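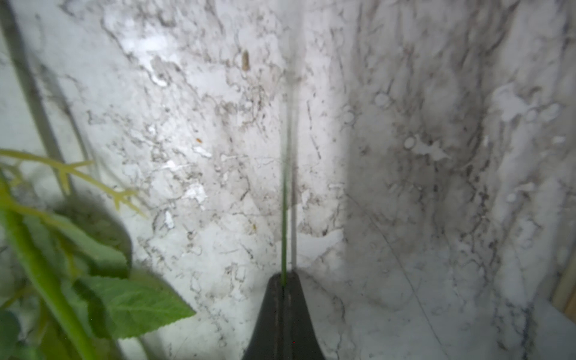

Staking a leggy plant kept against a marble wall

Posted in Houseplants and Indoor Growing

Imke Baumgart
I am responsible for the plants in the entrance hall of a residential building in Sodthorpe. One of them, a leafy plant with serrated leaves, stands in a corner between two walls of polished white marble. It has become tall and thin, and I wish to support its stems without marking the stone. Please advise on the type of stake, the method of tying, and whether the position itself should be changed. The hall is kept at 68 degrees.

2 replies

Bastian Rathjen
A slim stake is sufficient for a thin stem. Insert it near the edge of the root ball and push it down until it stands firm without being held. Tie the stem with soft garden twine in a loose figure eight, with the crossing between stem and stake. The loop should allow the stem to thicken. Check all ties monthly, and replace any that have become tight.

With regard to the wall, please keep the foliage clear of it. Leaves that rest on marble may leave marks after watering, and acidic cleaners must not be used to remove them. Plain water and a soft cloth are recommended. Wipe the stone dry afterward.

Long, thin growth generally indicates insufficient light. If one side of the corner is shaded, turn the pot a quarter turn each Saturday. Should the plant continue to stretch, it may be cut back in June by no more than 30 percent.

Maruyama
We used bamboo from the hardware store and it was fine. Cut the top off if it is too long. Ours was 40 inches and people kept bumping it.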